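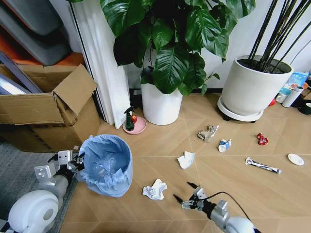 We have been in the flat at Rerkulcombe since November, and I still haven't settled on a way of keeping the front room tidy. It is the room we use for everything, so it collects things. Most of what ends up on the floor is small: tissues, a bit of folded paper, a red foil wrapper, a squeezed-out tube. None of it takes long to pick up, but on a pale wood floor every scrap shows from the doorway, and the room looks worse than it is.

At the old place in Gosow we had brown carpet and I hardly noticed. I probably hoovered up a fair few wrappers without knowing. Zamfira Grecu came round in our first week here, looked at the chevron pattern and said I'd be sweeping every day. I said I wouldn't. I sweep most days.

What I do now is go round with the bin before I get the broom out. It's only a blue plastic one with a liner in it, and it lives on the grey rug. I used to carry things to the kitchen in my hands, two or three at a time, and then get distracted in there and put the kettle on. Taking the bin to the rubbish is quicker. I timed it once and it came to 8 minutes for the whole floor, including under the sofa.

Liners are a sore point. I bought a roll that was too small for the bin and they slid down inside as soon as anything went in. The ones I use now are light blue and big enough to fold over the rim. They're thin and they rustle, but they stay put. Traian says to keep a few spare ones flat at the bottom under the one in use, which I've started doing and would recommend.

The other rule is that I only bin what is plainly rubbish on the first go round. Anything else gets left where it is until the second. A dish goes back to the kitchen, an apple goes back in the bowl, and the plant sprayer stays by the plants, where I'll want it. When I tried to do it all in one go I was forever walking back and forth, and I once threw away a perfectly good tube of hand cream.

The plants are the part of the room I like best. The one with the big heart-shaped leaves came from Emanuel Toma, who was moving to Retlow and had no space for it. It's in a tall white planter and has put out two new leaves since it got here. I wipe the leaves with a damp cloth when they look dusty and give them a spray in the evening if the heating has been on. I lift the planter out to sweep behind it some 18 days apart, going by the ticks on the calendar, and there is always more back there than I expect.

Next job is the shelf by the window. Mircea has lent me his drill and wants it back before the end of the month, so I need to get on with it. I still haven't found the right wall plugs.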